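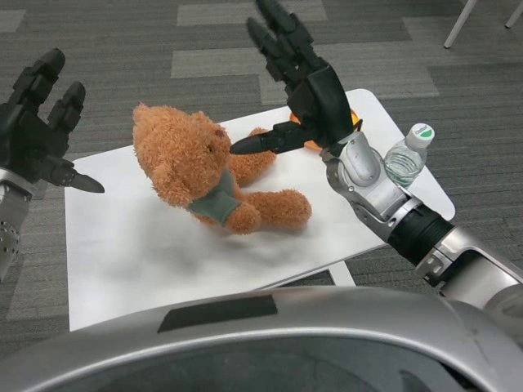 About Pliroma Travel

Welcome, and thank you for stopping by! Pliroma is a small travel company that looks after visitors to Ralside, a harbor town we have loved for a very long time and still can't quite stop talking about. We rent cottages, plan walking vacations, book boat trips, and answer a great many questions about parking. If you have landed on this page because you are wondering who exactly will be holding your reservation, pull up a chair and we will tell you.

How we got started

Pliroma began with a single cottage at the top of Wróbel Street, the blue one with the crooked chimney, which was rented out to friends, then to friends of friends, and finally to people we had never met who had heard about the view from somebody on a ferry. Guests kept asking where to eat, which beach was best with little ones, and whether the path to Unov Point was really as steep as it looked on the map (it is, for the first part, and then it gets lovely). We wrote the answers down on a sheet of paper and left it on the kitchen table. The sheet became a folder, the folder became a binder, and one winter we decided we might as well rent a front office and do the thing properly.

Today we look after 8 cottages and a handful of apartments over the shops on the harbor, and we are very happy at that size. Every one of them is within an easy walk of the water. We know which bedroom gets the morning sun, which stairs are a little narrow for big suitcases, and which shower needs a moment to make up its mind.

The town we call home

Ralside has 3,895 people in it according to the sign on the way in, though the sign has been there a while and we suspect it could use a fresh coat of paint and a new number. The town sits in a curve of the coast with hills behind it, so the worst of the wind goes over our heads, and the gardens here do things in spring that gardens a few miles inland can only dream about. If you can come in May, please do! The cliff path is covered in sea pinks, the restaurants have opened their terraces, and you can still get a table without planning your whole day around it.

Summer is busier, of course, and it has its own pleasures. There is swimming at the town beach, where the water stays shallow for a good long way out, and there are band concerts on the green in the evening. The fish market opens at 7 a.m. and the best of the crab is gone early, so set an alarm if crab is important to you. It is very important to several people in our office.

Fall is the season for walkers. The path out to Unov Point takes most people an easy afternoon there and back, with a bench at the halfway mark and a tea hut at the far end that serves a ginger cake we would happily walk twice as far for. Winter is quiet, with a lot of weather to look at, and the cottages with fireplaces tend to be spoken for well ahead by the same guests who had them last year.

What we do for our guests

When you book with us, you talk to someone who lives in Ralside. We will ask a few questions about who is coming and what you like to do, and then we will suggest the place we think fits you, even if it is the less expensive one. Our cottages come with bed linens, towels, firewood in the colder months, and a printed copy of the binder, which now runs to more than 100 pages and includes tide tables, bus times, rainy day ideas, and a long and slightly opinionated section on ice cream.

We also put together walking vacations of 3 nights or longer, with your bags moved from place to place while you enjoy the path, and we can arrange boat trips along the coast, picnic baskets, birthday cakes, and cribs and high chairs for the smallest travelers. Dogs are welcome in most of our cottages, and there is a towel by the door for sandy paws. Please ask us which ones have fenced yards.

Looking after the place

We live here all year, so we care a great deal about what the town is like when the season ends. We hire our cleaners, gardeners, and repair people locally and keep them on through the winter. We buy the welcome baskets from the bakery and the farm shop up the hill. Every fall the office closes for a day so that all of us can help clear the path to Unov Point, and guests who happen to be in town are always invited to join in. Bring gloves, and we will bring the soup.

Come and see us

Our office is on the harbor, at the foot of Wróbel Street, next door to the bakery. We are open from 9 a.m. in season and from 10 a.m. in winter, and the coffee pot is usually on. You are welcome to come in for maps, spare keys, umbrellas, or simply to ask where you might see seals this week. If you are still at home and only starting to think about a trip, write or call and tell us what kind of vacation you have in mind. We will write back the same day if we possibly can, and probably at greater length than you were expecting.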